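**Wanda Whitlock**
30th November

1/ Moved into the Gistdale rental in October and have now reached the stage of unpacking where I have opinions about the wallpaper.

2/ It has flowers. It has stems. It has two tall skinny things that I've decided are tree trunks, in a brown-gray I'd call "dishwater, but make it forest." The landlord calls it "a feature." He also calls the boiler a feature.
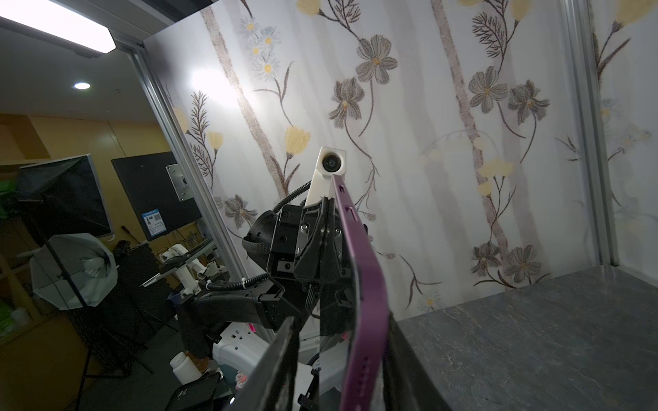 Trunks, flowers, soft gray stripes. It all goes with the white bottle, I suppose.

3/ Got a quote to strip it and paint: $265 for one wall. The guy from Himgate pressed his palm flat against it like a vet with a sick cow and said "there'll be another one under this." Reader, I thanked him and made him coffee and he left.

4/ My sister says wallpaper is back. My sister also said that about fondue.

5/ The marble, though. I will defend the marble. Pale gray, white crackle all through it, and then this one rust-orange streak going across on the diagonal like somebody dragged a carrot over it and the stone kept the memory.

6/ Downside: everything ends up on it. Keys, mail, the tape measure I bought because I couldn't find the tape measure. I made a rule that the counter is for food only. The rule lasted 2 evenings.
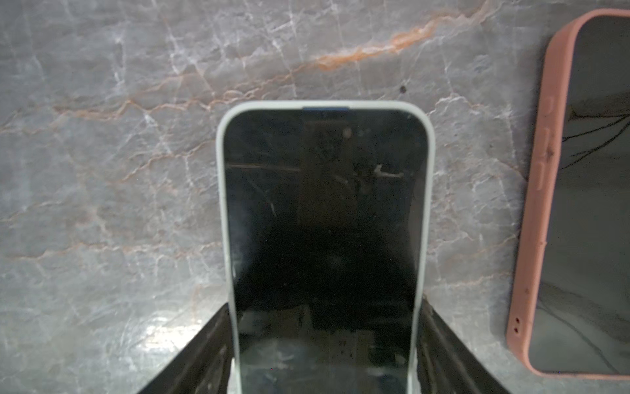 7/ And a shiny counter doesn't forgive a crumb. I wipe, I step back, I change the angle of my head, there's a crumb. I've started wiping it at night with the lights off so we can both get some rest.

8/ Mint green phone case against orange vein: best color decision in this apartment and I bought the case at a gas station in Cornard.

9/ Remaining boxes: 9. One says KITCHEN, one says KITCHEN??, and one says AKPALU, the bakery whose flour box I borrowed. Could be pans. Could be winter.

10/ Update on the wall: I hung one picture on it to break things up. It's a picture of flowers. Going to bed.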